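Magnusson Cell Setup Kit, long-term review: tidy software, thin on the dull bits

The box says you can have a single-arm cell "set up in an afternoon". I have now set up the same cell three times with the Magnusson kit, once from scratch and twice after changes I'd rather not have made, and the quickest of those took a day and a half. I don't think I'm slow. I think the afternoon on the box starts after lunch on the second day.

What you get for £435 is a licence for the layout and rehearsal software, a pointed probe for touching off reference points, a printed base template and a service log that runs in the browser. The yearly renewal is £300, and the log goes read-only if you let it lapse. I had to dig through the terms to find that out.

The layout side is the best part. You drop your arm into a modelled room, say where the base sits, and rehearse the reach before drilling anything. The stock rooms are mostly domestic. I used the kitchen, with a seven-joint arm at the island and plates as the things to be picked up. The software flags any pose where a joint comes within a margin of its limit, and it caught a bad base position of mine that would have left the elbow with nowhere to go on the far plate. Moving the base in the model is a minute's work. Moving it on a real bench means new holes. 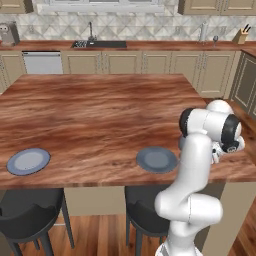 Do you still need to calibrate the real arm if the rehearsal went through cleanly?
Every time. The model assumes a flat surface, a base that sits square and a tool of exactly the length you typed in, so touch off your reference points on the real bench before you run anything at speed.

The manual gives this one paragraph, on the page after the warranty. The probe itself is fine, with a decent taper and a clamp that holds. The routine that goes with it is less good. It asks for four points, accepts them without showing you how far out they are, and reports "OK". I typed in a tool length that was wrong on purpose and still got "OK". The Jolto routine, ugly as it is, prints the error for each point and lets you redo the worst one.

Then there's upkeep. The log counts gripper cycles and nags you to check the finger screws and wipe down the joint seals. Good idea, poor counting. After a power cut mine showed 2,706 cycles where the controller's own tally said 3,101, and there is no way to correct the figure by hand. Support told me to start a new log — which wipes the service history you bought it to keep.

Repairs are barely covered. I swapped a gripper finger and wanted to know whether the saved poses could be trusted afterwards. The kit has nothing to say on it. I re-measured the tool, went back through the touch-off and ran the whole job at low speed with my hand by the stop button, as I would have done without spending the money.

Worth buying? For the layout software, perhaps, if you're placing an arm for the first time and can get on with the stock rooms. If your cell is already bolted down, a cheap probe and a notebook will do most of the same work. I won't be paying the renewal in October unless they fix the log.

Good: base placement, joint limit warnings, the clamp on the probe
Bad: touch-off hides its errors, cycle count can't be edited, renewal terms
Price as tested: £435, then £300 a year

Related reviews
Jolto touch-off routine: ugly and dependable
Gavilier cable sleeves after a year of bending
Parport bench plates: flat enough?
Do you need a second stop button?

Contact us | Copyright, all rights reserved | Back to top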